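Ticket: Spare hand and wrist camera purchase, bedroom task cell
Status: Open, waiting on quote
Opened: Nov 5, 2019
Category: Procurement / Hardware
Site: Prallameo

Problem
The Ornar budget line for end effectors was set for one spare hand. Work in the bedroom cell has moved from single-item picks to garment handling, and the existing spares plan does not cover it. Need a decision on quantity before the Skekach order window closes.

Log

Entry 1
Checked stock. One spare hand, right side only. No left. 3 finger sets on the shelf, none opened. Lead time from Skekach is 11 weeks for a full hand and 10 days for finger sets. Rizvi confirmed they can do cable and strap kits from local stock.

Entry 2
Ran the quantity estimate against the current task list. The list has garments on the bed as the main item type, with small packaging as secondary.

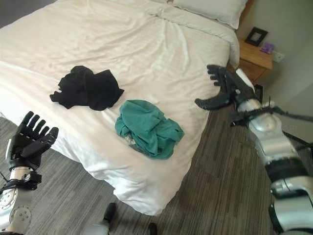

Spares for the left and right hands should be budgeted as separate lines. They are separate part numbers at Skekach and cannot be swapped at the wrist. The old plan treated them as one pool, so the count looked fine on paper. Item mix also affects the finger sets. The small clear plastic bag partly under the teal garment is the sort of item the original plan left out, and the quote request for fingertips only mentions cloth. Reworded the request to cover thin film.

Entry 3
Skekach replied. Fingertip material is the same for cloth and film, no price change. They asked for an expected cycle count per set. Sent 1000 cycles as the planning value. This is a guess until we have wear data. Do not use it in the annual budget.

Entry 4
Wrist camera. Finance asked if the camera can be dropped from the spare assembly to save cost. Pulled a wrist view from the cell to check how much usable background it gives.
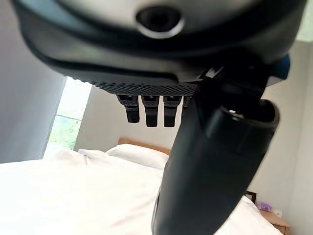

Wrist view, bedroom cell. Housing across the top, window at left, headboard and pillow behind.

A good part of the view is taken up by the housing and the arm link. The bed and nightstand are still visible past them. Recommendation is to keep the camera on the spare and ask for a price on an alternate bracket. Daylight from the window is nearly white in the upper part, so exposure range goes on the spec sheet as a required field.

Entry 5
Revised request:
- Left hand, complete, with wrist camera: 1
- Right hand: none, use existing spare
- Finger sets: 3
- Strap and cable kit, from Rizvi: 2
- Alternate camera bracket: price only

Next action
Waiting on bracket price from Skekach. Rizvi kits can be ordered now under the consumables code. Ornar line needs a transfer before the left hand is released for purchase.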